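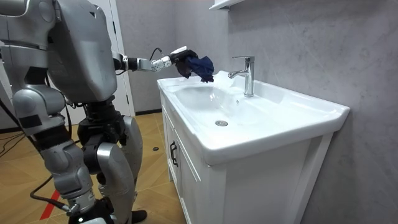
I get the same handful of emails every week about staying at the flat in Wiltby, so I've finally written the answers down in one place. Have a read before you message me. If your question isn't covered, do still ask, I'm usually at my desk until teatime.

## Where is it, exactly?

Wiltby, on the hill side of the harbour, on the top floor of a tall thin house. You'll get the full address and the door code once you've paid the deposit. It's five minutes down to the water and a fair bit longer back up again, especially with shopping!

## How many does it sleep?

Two. I do get asked about airbeds and the answer is still no, sorry. The living room floor slopes and you'd end up under the table by morning. A baby in a travel cot is fine (bring your own cot and sheets).

## How do I get there without a car?

Train to Girko, then the 59 bus. It stops right outside the station and terminates at the harbour, so you can't miss your stop. The last one leaves Girko a bit before nine in the evening, and earlier than that in winter, so check the timetable before you book a late train. I've had guests stranded and the taxi is not cheap.

## And with a car?

There's no parking on our street, it's permits only and they do check. Use the long-stay car park behind the old chapel. Drop your bags off first with your hazards on, everyone does.

## What time can I get in?

From four o'clock. Out by ten. I clean the place myself and it takes me the whole gap, so please don't turn up at two hoping I'll be finished. You can leave bags in the downstairs hall from noon if you let me know the day before.

## The door code isn't working?

Press the star first, then the code, then pull the door towards you before you push. It's an old door and it swells. If it still won't budge, ring me.

## How does the heating work?

There's a dial in the hallway. Leave it on 2 overnight and turn it up when you're up and about. Please don't whack it to maximum the moment you arrive, it won't warm up any faster and you'll be boiling by bedtime. Spare blankets are in the chest at the foot of the bed.

## Is there a bath?

No, a shower. It's a good one, though you need to let it run for a minute before it makes its mind up. Towels are included, two each. If you're going to the beach please bring your own, as the sand gets everywhere and my washing machine has suffered enough.

The extractor fan is noisy and runs on after you turn the light off. It'll stop by itself.

## What's in the kitchen?

Everything you need for normal cooking: pans, decent knives, a kettle, a toaster, and a stovetop coffee pot that I'd ask you not to put in the dishwasher. (There isn't a dishwasher, but someone once took it home to use theirs. Long story.) I leave tea, milk, oil and salt. There's a small freezer compartment which will hold peas and a tub of ice cream and not much else.

## Where should we eat?

Sepp, if you can get a table. It's the tiny place by the slipway, and the fish stew is the thing to have. Book before you travel if you're coming between May and September. For breakfast I like the bakery at the bottom of the steps, but go early, the cheese buns are gone by half past nine.

## Is there a supermarket?

A small one on the harbour front, open till eight. For a proper big shop you want the one in Girko, next to the station, so it's worth filling a bag before you get on the bus.

## Can I bring my dog?

I'm afraid not. I love dogs, but the neighbour downstairs is badly allergic and we share the stairs.

## Is there anything to do when it rains?

Loads! The lifeboat museum is free and much better than it sounds. The library has a reading room with a sea view and nobody minds visitors. And you can walk out to Irkero, which is the old fort on the point, in any weather as long as you've got decent shoes. It's grassy and slippery on the last stretch. There are benches inside, out of the wind, so take a flask.

## What's the wifi like?

Fine for films and calls. The password is on the card by the kettle.

## Which day do the bins go out?

You don't need to worry about that, I do them. Just put glass in the crate on the landing.

## How do I pay, and what if I cancel?

Bank transfer. Deposit when you book, the rest a fortnight before you come. If you cancel before the second payment I'll refund the deposit. After that, I'll give back whatever I can if I manage to relet the dates. My terms say the same thing in longer words and I'll send them with your booking.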